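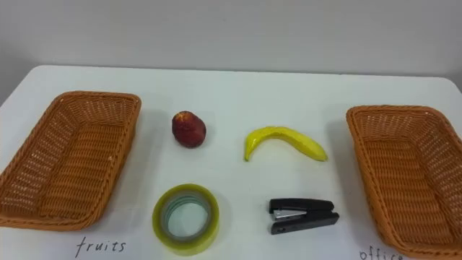 Sorting fruit from staplers, and who gets to go home early

The pitch for Pronero fits on a coffee cup. You write a word on the bench in front of a basket, put some things between the baskets, and the arm works out what belongs where. Astero, the packing firm that has been trialling it since January, sends out boxes to offices: fruit, tape, pens, the odd box of tea. Most orders get packed fine. It's the returns that eat the hours, when a carton comes back with everything in together and someone has to pick it apart.

That someone has mostly been Gyu-bin Hwang. She has worked the returns bench for four years and has strong views on bananas.

"They told us it would take the boring part," she says. "I like the boring part. I do it while I think about other things."

Management's figures are cheerful. On its best day the arm cleared 811 items, which sounds grand until Hwang mentions that two people at the old bench could do that before lunch and still have time to argue about the radio. The arm does keep going after the people leave. It also stops when it isn't sure, and then a person has to come over and tell it what to do. Hwang kept a tally in a notebook for one week and wrote down 39 stops. The software supplier, Kong, calls these "assists." She calls them walking. 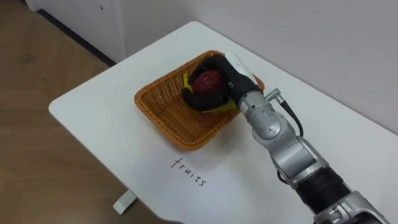 Fruit duty: the arm at the basket marked "fruits".

I watched it for most of a morning. The fingers are good, I'll give them that, and they close on a piece of fruit with more patience than I have at a supermarket. But a red fruit, a banana, a roll of tape and a stapler make a tidy little test. Returned cartons are full of torn bags, loose rubber bands and things with no obvious name, and I'd want to see a month of those before I believed any brochure.

What has changed so far is the roster. Returns used to be a full shift with a partner. Now it's a half shift alone, with the other half spent in dispatch, which is colder and further from the kettle. No one has lost a job, and Astero says no one will. Asked whether that holds past the end of the trial, the company said it would "review staffing in the normal way." Workers at Pevum, the warehouse next door, heard much the same line before their hours were trimmed.

Hwang's own request is modest. If she's going to be the one it calls on, she wants that written into her job and paid for. She put it in an email before Easter and is still waiting for a reply.

Comments

dockside_mel: Same at our place. The "assist" person ended up covering three machines on the old rate.

R. Tunney: Bit harsh. My back would've loved one of these 20 years ago.

kettlecorner: Did she ever get an answer on the pay?

Contact us | © 2020 All rights reserved | Back to top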